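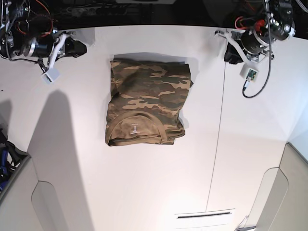 Fig. 1. Folded T-shirt, woodland-style camouflage print.

Textiles and Pattern, Unit 2: Printed Camouflage
Notes by Chukwuemeka Tijani, updated July

We use cookies to remember your settings. Accept or manage your choices.

These notes go with the second lecture. Read them before the seminar and bring your own sketches.

What the pattern does
Camouflage print works in two ways. The first is matching: the colours are close to those of the ground the wearer stands on. The second is disruption: patches of light and dark cut across the outline of the body, so the eye has trouble finding its edge. Most woodland prints use both. Olive, brown and tan do the matching, and the contrast between dark and light blotches does the breaking up.

Scale matters more than students expect. Small blotches blend into one dull tone at a distance, and large ones look like separate objects close up. Many later patterns mix two sizes of mark for this reason.

Short history
Before the twentieth century most European armies wore plain, often bright, cloth. Drab colours such as khaki spread in the later nineteenth century. In the First World War artists were employed to paint guns, vehicles and screens by hand. Printed cloth for clothing came soon after - Italy issued a patterned tent fabric in 1929, and it was later made into garments. By the 1970s camouflage was also being worn as civilian dress, first as army surplus and then as fashion.

How it is printed
Each colour normally needs its own screen. On a rotary machine the screens are cylinders, and the cloth passes under them in turn. One full turn gives one repeat. The usual order is light to dark, so that small errors in fit are covered by the darker ink. A four-colour design can be printed with three screens if the cloth is first dyed in the palest shade.

The repeat should be hard to spot. A blotch with an odd shape will show up as a row once the cloth is several metres long. In the Galmont sample book, repeat length is given as 68 cm for the heavier cloth. Measure the Afolabi swatch yourselves and note the result.

Woven and knitted cloth
Jackets and trousers are mostly woven. T-shirts are knitted, and knit stretches, so the print opens up slightly over the shoulders and the base colour may show through.

For the seminar
Draw one repeat in four colours. Mark where it joins on all sides. Write a short paragraph on the setting it is meant for - wood, scrub, sand or town.

Reading: Plusima reader, chapter 2.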